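Comunidade Frade – Ajuda mútua para associações e cozinhas coletivas
Categoria: Funcionamento interno > Normas e higiene

Limpeza de tabuleiros e escolha de cereais em cozinha partilhada: como redigir a norma?

Publicado por Rostam Akbari
Membro desde fevereiro

Exmos. Senhores,

Na qualidade de responsável pela redação do regulamento interno da cozinha partilhada da Associação Plavwood, venho solicitar o parecer dos membros desta comunidade sobre a matéria que passo a expor.

A cozinha é utilizada por vários grupos em regime de turnos. O regulamento em vigor determina apenas que «o espaço deve ser deixado limpo», formulação que tem dado origem a interpretações divergentes. Em particular, não se encontra definido a quem compete a limpeza das tábuas e dos tabuleiros quando a preparação de alimentos termina no limite do turno, nem o destino a dar aos restos secos (cascas, grãos, migalhas) que ficam sobre as superfícies.

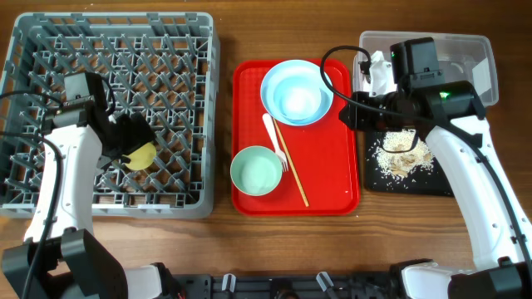 Foi já apresentada uma proposta no sentido de cobrar uma caução de 20 euros por turno, a devolver após verificação. Outros utilizadores consideram a medida desproporcionada e preferem uma lista de verificação assinada à saída. Agradeço, pois, resposta às seguintes dúvidas:

Deve a norma distinguir entre resíduos secos e resíduos húmidos?
É aceitável despejar arroz e outros grãos no lava-loiça, ainda que em pequena quantidade?
Que prazo se afigura razoável para a arrumação entre turnos?

Acresce que o turno de sábado é o mais concorrido e aquele em que se registam mais reclamações.

Com os melhores cumprimentos,
Rostam Akbari

Resposta aceite pelo autor
Horácio Cunha

Caro Rostam Akbari,

Tendo participado na elaboração do regulamento da cozinha comunitária de Gullen, permito-me recomendar que a norma seja dividida em artigos curtos, cada um com um único dever. A expressão «deixar limpo» deve ser abandonada, por não ser verificável.

Quanto à primeira dúvida, a distinção é conveniente. Os resíduos secos devem ser recolhidos antes de qualquer contacto com água. No nosso caso, a redação adotada foi a seguinte:

«Os utilizadores procedem à remoção a seco de todos os restos existentes em tábuas, tabuleiros e bancadas, depositando-os no recipiente de resíduos orgânicos, antes de iniciarem a lavagem.»

Quanto à segunda, a resposta é negativa. O arroz absorve água e incha, pelo que a sua acumulação no sifão constitui causa frequente de entupimento. Tivemos uma intervenção de canalização que importou em 400 euros, valor que o regulamento anterior não permitia imputar a nenhum grupo. Sugiro a instalação de um ralo de malha fina e a proibição expressa do despejo de cereais, leguminosas e borras de café.

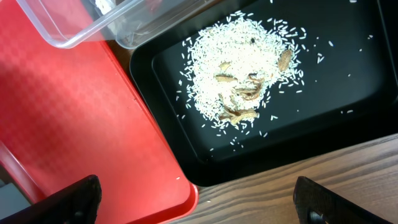
Escolha de grãos e sementes

Se algum dos grupos cozinhar com cereais adquiridos a granel, convém que o regulamento preveja também esta operação. A escolha deve fazer-se sobre superfície lisa, de cor contrastante com a do grão e com rebordo, em camada fina e com boa iluminação. O material rejeitado segue para o recipiente de orgânicos; o grão escolhido regressa a recipiente fechado, com indicação do grupo a que pertence. A lavagem do grão só tem lugar depois.

No que respeita ao intervalo entre turnos, adotámos 20 minutos, incluídos no tempo reservado por quem sai. A caução existe, mas apenas para utilizadores ocasionais. Para os grupos residentes aplica-se a lista assinada, arquivada até ao final do trimestre.

Ao dispor para remeter o texto integral.
Horácio Cunha

Outras respostas

Trokero

Concordo com o ralo de malha. Em relação à caução, sou contra. Na nossa associação foi aplicada e acabou por dar mais trabalho à contabilidade do que a própria limpeza. A lista de verificação é suficiente, desde que alguém a leia.

Comentário de Rostam Akbari

Agradeço ambas as respostas. A redação proposta pelo Sr. Horácio Cunha será submetida à próxima reunião, com adaptação do intervalo ao nosso horário. Solicito, se possível, o envio do texto integral por mensagem privada.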